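Gripper Trials: Your Questions
Last updated 15 July 2019

I get a lot of the same emails about the PC teardown bench, so I finally wrote the answers down. If yours is missing, write to me or to Sigita Hunt and one of us will add it. – Imani Kinyua

Why a desktop computer? Couldn't you just test with blocks?

We did blocks for two months and every gripper looked great! Blocks are kind to you. A PC case has thin sheet metal, plastic clips and cables that flop wherever they please, and a hard drive in its caddy has to line up with the bay pretty well before it'll slide. If a gripper is bad at holding an angle, you find out fast.

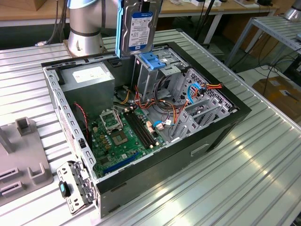
The other nice thing is that old office towers cost next to nothing, so I don't cry when we bend one.

Which grippers are you comparing?

Two of them, the Virkex and the Akono. The Virkex has the longer fingers and a softer close. The Akono is quicker and much stiffer, and I like it better for anything you have to push. Sigita disagrees with me on this and she has the spreadsheets, so read her notes too.

How do you score a drive insertion?

Each gripper gets eight tries per session, and each try is a pass, a pass with a nudge, or a fail. A nudge means the controller had to back off and go in again. We also log the wrist force all the way down, and that's usually where the good stuff is – two grippers can both pass and have completely different force curves.
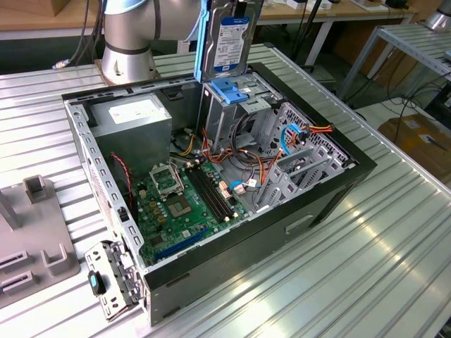
I throw out any try where the case itself slid on the table, and I note it in the log so you can put it back in if you think I'm being too generous.

Did you change controllers partway through?

Yep, in April. The early runs used Weken, and everything from run 801 on uses Bite. Please don't compare numbers across that line! The force readings are filtered differently and the old ones look smoother than they should.

Do you take the memory and processor out first?

For the drive tests, yes. I want a bare board so a dropped drive costs me less, and the vision model was trained on boards like that anyway.

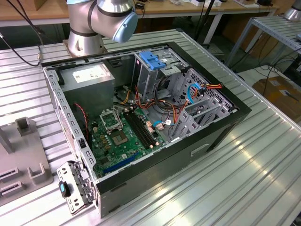
Case open on its side, CPU socket and memory slots empty.

Can one arm do the whole job?

For a plain drive swap, sure. Cables are another story. A SATA plug wants to be pulled straight, and if the wire is being tugged from somewhere else the plug tips and jams, so I'd plan on a second arm for that part. 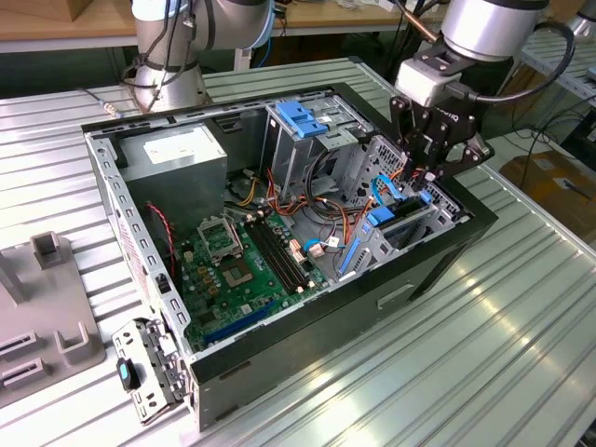

Finger shape matters more than grip force once you get down into the back corner of a case. With black angular fingers like these hovering over the blue SATA cable, you have the drive bay right there too, so I set the approach height first and only then fuss with the closing speed. Wide, flat pads are lovely on a drive and miserable around wires.

Can I get the logs?

Yes, just ask, and tell me which gripper you care about. The force files are big, so I'll send you a couple of runs first and you can see if they open okay on your end.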